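The Flirirer karaoke microphone, reviewed by someone who should not sing

Every awards season I tell myself I'm above it, and every awards season I end up on the sofa doing the big number from Brisiditz with a hairbrush. This year I upgraded. The Flirirer is a wireless microphone with a speaker built into the neck, and it promises to make you sound like a film star. Which film star, the box doesn't say.

It comes in gold or a slightly sadder gold. Charging takes 2 hours and gives you 40 songs, or 20 if you insist on the disco lights, and of course you will. The app claims 2000 backing tracks. A good many of these are the same Pundmont ballad in different keys, all of them too high for me.
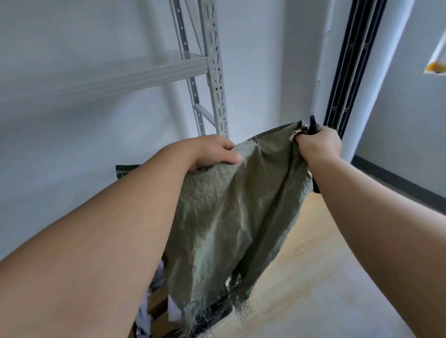 How it sounds

Loud, mostly. There are echo settings called Club, Stadium and Diva. Stadium makes you sound as if you're announcing a delayed train. Diva adds a shimmer that hides a multitude of sins, and I left it on for the whole evening, including when I was asking who wanted tea.

My neighbour Raymonde Ouellet, who saw Nông on their farewell tour (the first one), came round and did all of their greatest hits without looking at the lyrics. She was very good. I was given the tambourine.

The pitch correction is where it all gets a bit silly. Hold a long note and it slides about looking for the right one, like a guest hunting for their seat after the show has started. You can switch it off in the app, three menus down, under "Comfort". 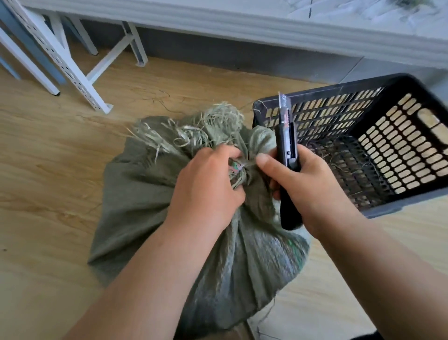

Getting to grips with a stubborn knot.

Buttons are small and the volume one sits exactly where your thumb goes in the emotional bits. The strap is fine.

Four stars from me. Raymonde says five, but she's already asked to borrow it for August.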